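The gripper ate 34 episodes and I only noticed at bedtime

March 30, 2023

So, the Velinum has been acting up again. If you read my September post you'll remember the finger that wouldn't close all the way, and how smug I was when I fixed it with a new pivot pin. Well! Different problem this time, and a sneakier one.

I'd been folding clothes for most of the afternoon, happily squeezing away, and everything felt fine in my hand. Then I loaded the logs and the finger width was stuck on one number for 34 episodes in a row. The fingers had moved. The log just didn't believe it.

I blamed the cable first (I always blame the cable), swapped it, and got the same flat line. Restarting the logger didn't help either. What finally did it was opening up the housing, where I found a wad of lint packed in next to the little encoder magnet. Sweater fuzz, mostly. I pulled it out with tweezers, put the cover back on, and the numbers came right back.

What bugs me is that the logger never complained. A reading that doesn't budge for 900 samples while I'm opening and closing the thing ought to beep or flash or something, so I wrote a dumb little check that does exactly that. It's 5 lines long and I should have had it from the start.

The bad episodes are deleted, which leaves me at 1387. Tonight I'm redoing the knits, with the tweezers in my pocket.

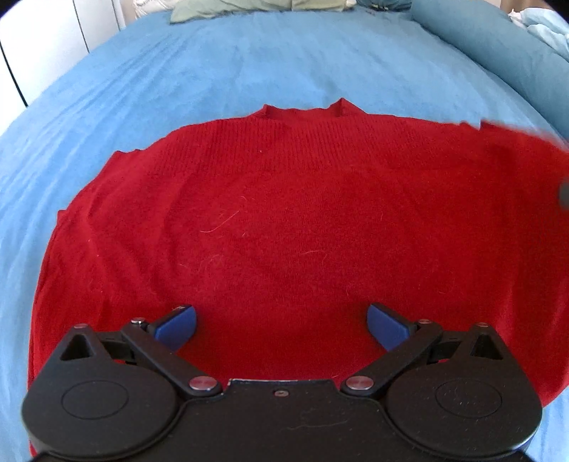
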